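Truso: color and finish words in small ads

README, version 4

Truso is a collection of 2421 short phrases taken from secondhand ads. Each phrase contains at least one word for a color, and many also contain a word for a surface finish, such as glossy, matte, satin or dull. The phrases were copied as the sellers wrote them and then labeled by hand.

The collection was made for people who study everyday descriptions of things, and for people who build search tools for small ads sites. A buyer who types "cream chair" may want to see the ads that say ivory, off-white or eggshell. Whether those should be treated as the same word is a question this data can help with, although it does not settle it.

What is in the folder

phrases.csv – one row per phrase, with the labels.
words.csv – the list of color words, with their groups.
finish.csv – the list of finish words, with notes on use.
disputed.csv – the rows where the two labelers did not agree.

All files are UTF-8 with a header row. The separator is a comma, and any phrase that has a comma in it is wrapped in double quotes. Line endings are LF. If you open phrases.csv in a spreadsheet program, import the id column as text. Otherwise the leading zeros disappear and the rows no longer match disputed.csv.

Where the phrases come from

The ads come from two places. The first is the notice pages of Sivdale, a weekly paper that still prints private ads and puts the same text online. The second is Abou Zeid, a furniture and household exchange with its own website. Both gave permission for short phrases to be copied and shared. Neither gave permission for full ads, so full ads are not included and cannot be supplied on request.

Sivdale ads are short. Sellers pay by the line, and it shows: "blk leather sofa, gd cond" is a normal entry. Abou Zeid ads have no length limit and tend to be chattier, with phrases like "a sort of dusty pink that looks more brown in the evening." We kept both kinds and marked the source in each row. Anyone comparing the two should keep the line charge in mind. A missing finish word in a Sivdale ad may only mean that the seller did not want to pay for it.

Collection ran from January into the spring. Garden furniture is therefore thin in the early rows and better covered later. Holiday decorations are almost absent.

Columns in phrases.csv

id: a code with leading zeros, unique in this version.
source: S for Sivdale, A for Abou Zeid.
phrase: the seller's words, with spelling left alone.
item: a broad type of goods (furniture, clothing, kitchen, vehicle, tool, toy, other).
color_1: the main color word, in standard spelling.
color_2: a second color word if there is one, otherwise empty.
finish: the finish word in standard spelling, otherwise empty.
modifier: words like light, dark, pale, bright, sort of, almost.
hedge: yes or no.
note: free text, mostly empty.

The hedge column is yes when the seller signals doubt about the color. "Greenish," "kind of teal" and "navy? maybe black" all get a yes. "Light green" gets a no, because light says something about the shade and nothing about how sure the seller is. We changed our minds on "ish" words twice during labeling. In the first version only some of them counted as hedges. From version 3 on they all do, including "reddish brown," which one of the labelers still thinks is wrong.

The color list

There are 93 color words in words.csv. A word got onto the list if it was used in at least one ad as a color and a reader could tell that it was meant that way. "Oak" was the hardest case. In "oak table" it names the wood, and in "oak effect shelf" it could be either. We left oak, pine and walnut off the list unless the seller wrote something like "walnut color." Those rows have the word "wood" in the note column so they can be found again.

Similar trouble came up with silver, gold and bronze. "Silver bracelet" is about the metal. "Silver hatchback" is about the paint. Where a phrase could mean either one, the word was kept and the note says "metal or color."

Each word in words.csv belongs to a group. The groups are broad and named after common words: red, orange, yellow, green, blue, purple, pink, brown, black, gray, white, and a leftover group for words such as "rainbow" and "clear." The groups are a convenience. Teal is in blue and turquoise is in green, and a different team could easily have put them the other way around. If your work depends on that line, make your own grouping from the color_1 column and ignore ours.

How labeling was done

Two people labeled every phrase separately, working from a short written guide. Their tables were then compared with Dukum, a small script that lines up two CSV files by id and lists the cells that differ. Dukum is kept in its own folder with its own README. It needs nothing beyond a standard Python install.

Simple slips, such as a typo or a label in the wrong column, were fixed on the spot. After that, 109 phrases were left with a real difference of opinion. Those are the rows in disputed.csv. For each one the file gives both labels and the one that was used in phrases.csv. The final choice was made by talking it over, and in several cases by going with the more general word. "Beige" won over "sand" more often than it lost.

We did not compute an agreement score. The labelers sat in the same room and had talked about many of the words before they started, so a score would have looked better than it should.

Finish words

Finish turned out to be harder to label than color. Sellers use "shiny," "glossy," "polished" and "high gloss" in overlapping ways. The guide asked the labelers to keep the seller's word and only fix its spelling, so "glosy" became glossy but shiny stayed shiny. Polished was kept apart from glossy throughout. In these ads it usually goes with metal, stone or wood, while glossy goes with paint, plastic and tile.

Color and finish also depend on each other. Yellow and red are often written with glossy in front. Dark gray hardly ever is, and with rubber or fabric goods most sellers leave finish out altogether. Black is the odd one. It appears with every finish word in the list, and it is the only color that sellers regularly describe as faded without naming what it has faded to. 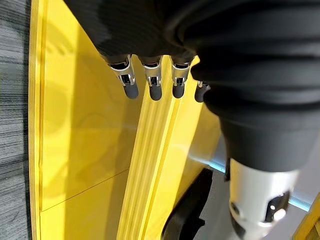
One user wrote in to say that glossy and high gloss should be merged, that anyone selling a kitchen cabinet means the same thing by both, and that keeping them apart only makes the finish column harder to search. We see the point for kitchens. In vehicle ads the two do seem to be used differently, so for now they stay separate. finish.csv has a column called near, which lists close neighbors for each word, and merging on that column gives the result the user asked for.

Known problems

Abbreviations were expanded by guesswork. "Gn" was read as green. In at least one ad it may have meant something else, and the row is marked.

Some sellers post the same thing again with new wording. We removed exact repeats but kept reworded ones, because the change in wording can be useful. Brown becoming "warm chestnut" on the second try is a good case. Such pairs are not linked in the data.

Nothing here says what color an object really was. The labels record words only. Please do not use the data to check whether sellers are truthful.

The ads are all in English, though quite a few were clearly written by people with another first language. We did not ask sellers for any details about themselves, and phone numbers and street names were cut before labeling.

Use and changes

The data may be used and shared for any purpose as long as Truso, Sivdale and Abou Zeid are all named. If you correct a label, please send the id and the new value – a whole edited file is hard to merge.

Changes in version 4: two mislabeled sources fixed, the near column added to finish.csv, "taupe" moved from gray to brown. The ids have not changed from version 3. Ids from the first two versions do not match and should not be mixed with these.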